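Section 6. Running the Open Day Demonstration

By this point you should have the Garkau software installed and the practice room loaded at least once on your own machine (if not, go back to Section 4, and take your time with it). What follows covers the day itself, from unlocking the room in the morning to letting the last family have one more try at the door. It was first written by Norbert Paulík for the Flendusberg open day and has been added to by everyone who has run the stand there, so please forgive the odd scribble that made it into print.

6.1 Before the doors open

1. Switch on the demonstration computer and the big screen, in that order. If the screen goes on first it sometimes settles on the wrong input and you will be hunting for the remote while people are hanging up their coats.

2. Log in with the visitor account. The staff account works too, but it leaves your own saved rooms in the menu, and children will open every single one of them.

3. Start Garkau and choose Parry from the list of rooms. Parry is the house interior with the paneled door, and it's the one we recommend for a first visit. Peketti is prettier but takes much longer to load.

4. Wait for the loading bar to finish completely. The count in the corner should stop at 1,539 objects. If it stops at 944, the furniture pack is missing and you will need to reload the room from the backup drive.

5. Put both hand controllers on the mat, buttons up, and press Home. Both arms should rise and the grippers should open.

Note: Leave 10 minutes for all of this, and more if you haven't done it since June. We all think we remember the order of things, and then we don't.

6.2 Welcoming a group

6. Invite people to stand behind the tape and tell them what they are going to try. Two or three sentences is plenty — they have come to drive the robot, and you will have lots of chances to talk once somebody is holding the controllers.

7. Show the reach once yourself, slowly, with one arm. Then hand over.

8. Give each visitor 60 seconds on the timer. It sounds short, but it keeps the line moving, and anyone who is keen will happily go around again.

Caution: Please keep the controller straps on wrists at all times. The robot on the screen can't be hurt, but the screen certainly can.

6.3 The view from the robot

Most visitors are surprised by how tilted everything looks when you switch to the body view. Carys Yorath likes to let them look for a moment before she says anything, and then asks them to find the window. 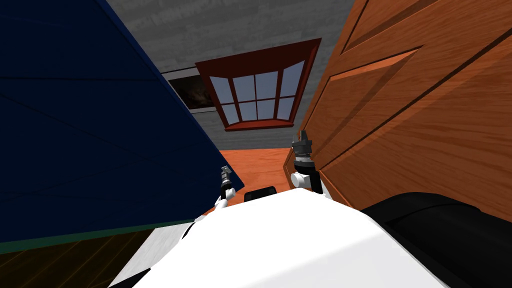
Garkau Demonstrator's Guide, Issue 3, page 27

9. Press View until the white body of the robot fills the bottom of the screen, with the two grippers standing up beyond it. The one next to the wooden door looks a good deal larger than the other, which makes it the easier one for beginners to follow.

10. Ask the visitor to move only that gripper, and to bring it back to where it started. Small movements are best here, especially with the door so close.

11. If the visitor loses track of which way is up, point out the window and the floor below it. Pressing View again returns to the room view whenever they have had enough.

Note: Some people feel a little queasy in body view. Keep a chair nearby and offer it early.

6.4 Closing down

12. Press Home, wait for both arms to settle, and choose Leave Room. Don't save when asked, or tomorrow's group will start wherever today's finished.

13. Wipe the controllers and set them on the charger.

14. Write anything odd in the stand logbook, even if it fixed itself.

Last revised 2024-09-14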